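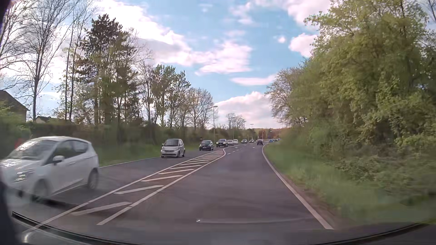 오세린 | 도자 작업장 유약 담당

2022년 5월 31일 화요일, 유약 노트

재 유약 다시 잡았다. 3월에 쓰다 만 페이지가 바로 앞장인데 글씨가 너무 엉망이라 내가 쓴 걸 내가 못 읽겠다(물 몇 국자라고 쓴 건지 몇 그램이라고 쓴 건지). 그래서 오늘은 좀 또박또박 쓰려고 한다. 가마실 쓰는 분들도 이 노트를 넘겨 보니까, 궁금한 거나 틀린 거 있으면 여백에 막 써 주세요. 연필이면 더 좋고요.

아침에 Jurdale에 다녀왔다. Grigaitė에서 흙이랑 장석 받아 오는 날이라 차를 몰고 갔는데, 주문서에는 장석이 두 포대로 되어 있고 창고에는 한 포대만 나와 있어서 그거 확인하느라 한참 서 있었다. 결국 한 포대만 받고 나머지는 다음 배송에 얹어 주기로 했음. 영수증은 서랍 왼쪽 칸. 장석 포대에 찍힌 제조 번호가 지난번 것과 다르다! 이거 중요하니까 크게 써 둔다. 예전에도 번호 바뀐 포대로 그냥 이어서 쓰다가 투명유가 뿌옇게 나온 적이 있다. 옛 포대가 바닥에 조금 남아 있길래 버리지 않고 유리병에 옮겨 담았다. 비교용이니 아무도 쓰지 말 것!!

재는 Sundwood에서 얻어 온 것. 가구 짜는 데라 자투리를 난로에 때는데, 거기서 나온 재를 양철통에 모아 준다. 고맙긴 한데 무슨 나무가 섞였는지는 받을 때마다 다르다. 이번 건 참나무가 대부분이라고 들었다. 합판은 안 넣었다고 하니 믿어 보기로. 통을 열면 못이 한 움큼씩 나오는 건 여전해서 자석으로 몇 번을 훑었다. 못은 괜찮은데 작은 철 가루가 남으면 백자 위에 까만 점으로 올라온다. 뭐 나는 그 점을 꽤 좋아하지만 주문받은 접시에 올라오면 곤란하고.

체질부터. 굵은 체로 숯 덩어리 걷어 내고, 그다음에 100목. 마른 상태로 치면 온 작업장이 하얘지고 목이 칼칼해서 이번에는 물에 풀어서 쳤다. 훨씬 낫다. 대신 장갑을 꼭 껴야 한다. 작년에 맨손으로 했다가 손끝이 며칠 동안 미끌미끌하고 따가웠던 거 생각하면 지금도 싫다. 잿물은 정말 비누 같다, 아니 비누 만드는 그 물이니까 당연한 얘기지.

수비는 물을 갈아 주면서 하는데, 몇 번이나 갈아야 하느냐가 매번 고민이다. 책마다 말이 다르고 선배들 말도 다 다르다. 많이 씻으면 녹는 성분이 빠져나가서 유약이 얌전해지고, 덜 씻으면 잘 녹는데 통 안에서 자꾸 엉긴다. 그래서 같은 재를 세 통으로 나눴다. 한 통은 아예 안 씻고, 한 통은 한 번, 마지막 통은 물이 손에 미끌거리지 않을 때까지. 통 이름은 가, 나, 다로 붙였다. 뚜껑에도 쓰고 몸통에도 썼으니까 뚜껑 바뀌어도 이번엔 안 헷갈린다(지난번에 뚜껑에만 썼다가 어떻게 됐는지는 다들 아실 테고). 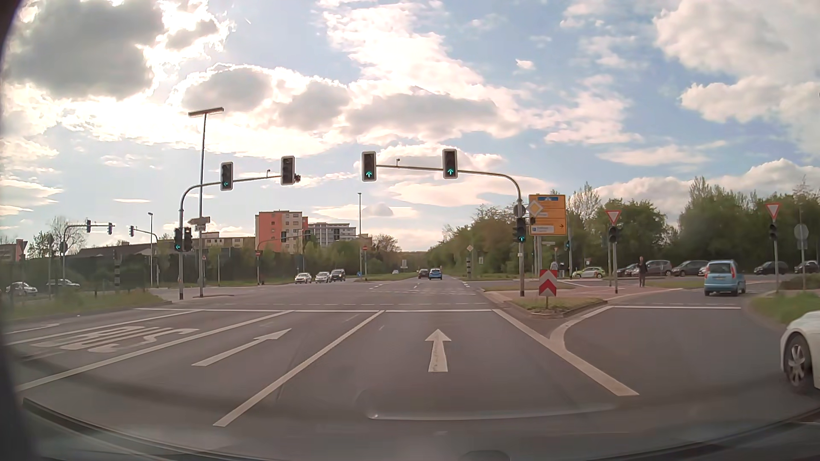

그리고 다 통은 윗물이 맑아지는 데 시간이 너무 걸린다. 가라앉기를 기다리는 동안 시편을 만들었다. 흙은 우리가 늘 쓰는 Dendik 백토랑, 비교용으로 철분 있는 조합토 조금. 판을 밀어서 길게 자르고 밑동을 접어 세우는 L자 시편으로 했다. 눕혀서 구우면 흘러내리는 걸 볼 수가 없어서 재 유약에는 꼭 세운 시편을 쓴다. 앞면 아래쪽에는 빗으로 줄을 긋고 위쪽은 매끈하게 뒀다. 줄 골에 유약이 고이면 색이 확 짙어지는데 그거 보는 재미로 이 짓을 한다고 해도 과언이 아님. 전부 30개. 구멍도 뚫었다. 벽에 걸어야 하니까.

마르는 동안 휘지 말라고 석고판 사이에 끼워 뒀는데 두 개가 벌써 살짝 들렸다. 구석에 바람이 드는 자리라 그런가 싶어 신문지를 덮었다. 내일 보고 심하면 다시 민다.

배합은 아주 단순하게 간다. 재, 장석, 점토 세 가지만. 비율을 조금씩 옮겨 가면서 한 줄로 쭉 늘어놓는 방식이다. 한쪽 끝은 재가 많고 다른 쪽 끝은 장석이 많은 줄. 점토는 고정. 합은 전부 100그램으로 맞춰서 계산기 두드릴 일을 줄였다. 예전 노트를 보면 나는 왜 그렇게 소수점을 좋아했을까, 저울이 그만큼 정확하지도 않은데! 배합표는 종이가 커서 여기 못 붙이고 저울 위 게시판에 꽂아 뒀다. 물 튀면 번지니 비닐은 벗기지 말아 주세요.

저울 얘기 나온 김에. 작은 저울이 또 영점이 흔들린다. 그릇을 올리고 영점을 잡으면 조금 있다가 숫자가 슬슬 내려간다. 건전지를 갈았더니 좀 나아졌는데 완전히는 아니고, 저울 밑 합판이 휘어서 그런 것도 같아서 대리석 조각 위로 옮겼다. 옮기고 나서는 아직 멀쩡하다. 더 지켜보는 걸로.

안료나 산화철은 이번에 안 넣는다. 넣고 싶어서 손이 근질근질하지만 참는다. 재만으로 어디까지 색이 나오는지 먼저 봐야지, 안 그러면 나중에 녹색이 나와도 재 덕인지 철 덕인지 알 수가 없다. 지난겨울에 딱 그렇게 해서 정말 예쁜 이끼색이 나왔는데 다시는 못 만들었다. 그 조각은 지금도 창턱에 있다. 볼 때마다 약 오른다.

점심 먹고 와서 가 통을 저어 보니 벌써 바닥이 딱딱했다. 주걱이 안 들어간다. 안 씻은 재라 예상은 했는데 이렇게 빨리 굳을 줄은 몰랐다. 나 통은 묵직하긴 해도 저으면 풀린다. 이 차이만 봐도 한 번은 씻는 게 맞지 싶은데, 가 통에 식초를 조금 넣어 보고 결정할 생각이다. 아주 조금, 찻숟가락으로. 식초를 넣으면 뭉친 게 부드러워진다는 사람도 있고 아무 소용 없다는 사람도 있어서 늘 궁금했다. 게시판에 이 계획을 적어 뒀더니 오후에 밑에 글씨가 늘어 있었다. 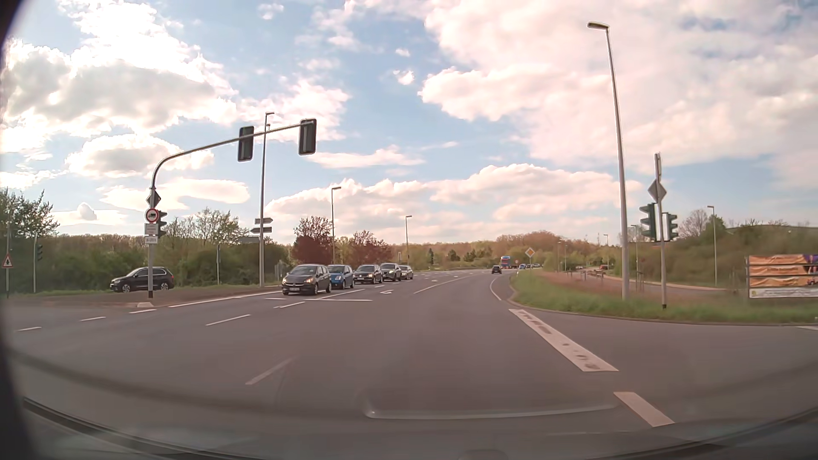

식초보다 물을 먼저 의심해 보라는 쪽지였다. 안 씻은 재는 물에 녹은 성분이 계속 돌아다니니까 통에 오래 담아 두는 것 자체가 문제고, 가루로 보관했다가 쓸 만큼만 그날 개어 쓰면 굳을 틈도 없다고. 그리고 윗물은 절대 따라 버리지 말라고, 그걸 버리는 순간 씻은 재랑 다를 게 없어진다고 밑줄까지 그어져 있었다. 글씨체로는 누군지 모르겠다.

읽고 나서 아차 했다. 점심 전에 가 통 윗물을 한 컵 따라 냈거든. 유약이 너무 묽어 보여서 아무 생각 없이. 그러니까 지금 가 통은 엄밀히 말하면 안 씻은 재가 아닌 셈이다. 한 컵이라 차이가 얼마나 날지는 모르겠지만 찜찜해서 마른 재를 새로 덜어 다시 만들기로 했다. 다행히 양철통에 재가 넉넉히 남았다. 원래 가 통은 버리기 아까우니 '가짜 가'라고 써 붙이고 따로 둔다. 식초 실험은 이걸로 하면 되겠네! 오히려 잘됐다.

쪽지 쓰신 분, 가루 보관할 때 말리는 건 어떻게 하시는지도 좀 적어 주세요. 나는 씻은 재를 초벌 그릇에 부어서 말리는데 바닥에 들러붙어서 긁어낼 때 반은 날아가는 것 같다. 천을 깔면 되나? 면 보자기를 한번 써 볼까 하는데 빨래를 생각하면 벌써 귀찮다.

시유는 담금으로 통일. 붓으로 하면 내 손버릇이 들어가서 두께 비교가 안 된다. 시편 윗부분을 집게로 잡고 담갔다가, 위쪽 절반만 한 번 더. 이러면 한 조각에서 얇은 데랑 두꺼운 데를 같이 볼 수 있다. 예전에는 아래쪽을 두 번 담갔는데 그러면 두꺼운 데서 흘러서 바로 받침에 붙어 버린다. 받침을 몇 장을 깨 먹고서야 뒤집을 생각을 했으니 나도 참. 그래도 혹시 모르니 시편마다 밑에 흙 과자를 하나씩 깔 거다. 알루미나 바른 걸로.

번호는 산화철 물로 뒷면에 쓴다. 연필은 구우면 다 날아간다. 이걸 또 적는 이유는 지난번 공용 가마에서 번호 없는 조각이 우르르 나왔기 때문이고, 그 조각들은 아직도 상자에 있다. 본인 것 같으면 가져가세요.

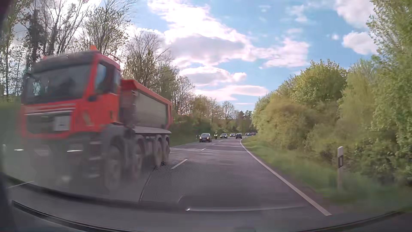
가마

공용 가마 일지로는 이번이 2,361번째 소성이 된다. 첫 장부터 번호를 이어 쓴 사람들이 대단하다. 나라면 중간에 분명히 한 번은 건너뛰었을 거다. 자리는 가운데 선반으로 잡아 놓았고, 위 선반은 다른 분들 컵이 들어가니 흘러내릴 걱정이 있는 내 것들이 밑으로 가는 게 맞는데 제일 아래는 온도가 덜 올라간다. 그래서 가운데. 컵 주인들께는 미리 말씀드렸다.

콘은 내 선반 앞뒤로 한 벌씩 세운다. 컨트롤러 숫자는 믿지 않기로 했다. 열전대가 늙어서 숫자로는 다 올라갔다는데 콘은 뻣뻣하게 서 있던 적이 한두 번이 아니다. 마지막 구간은 천천히 올리고, 다 올라간 뒤에 잠깐 잡아 줄지 말지는 아직 못 정했다. 잡아 주면 표면이 매끈해지는데 재 특유의 줄줄 흐른 무늬가 뭉개질 수도 있어서. 시편이 절반씩이면 두 번에 나눠 구워 볼 텐데 가마를 두 번 차지할 염치가 없다. 이번에는 안 잡고 그냥 끄는 쪽으로 마음이 기운다.

식힐 때는 손대지 않기. 궁금하다고 뚜껑 열지 않기. 나한테 하는 말이다.

남은 일

새로 만드는 가 통, 윗물 건드리지 말고 바로 시유까지 갈 것.
다 통은 물 한 번 더 갈고 하룻밤 두기.
들린 시편 2개 확인, 여차하면 새로 밀기.
옛 장석 병에 이름표가 아직 없다. 테이프 사 오기.
Grigaitė에 남은 포대 언제 오는지 물어보고, 제조 번호 바뀐 거 다른 손님들도 이상 없는지 슬쩍 물어보기.
Sundwood에 빈 양철통 돌려주기. 못도 같이 돌려드릴까 하다가 그건 우리 고철 통에 넣었다.

아, 그리고 100목 체 테두리가 들떠서 가장자리로 굵은 게 새어 나간다. 실리콘을 발라 놨으니 내일 아침까지 만지지 마세요. 급하면 내 선반에 있는 작은 체를 쓰시고, 쓰고 나서 꼭 헹궈서 엎어 놓아 주세요.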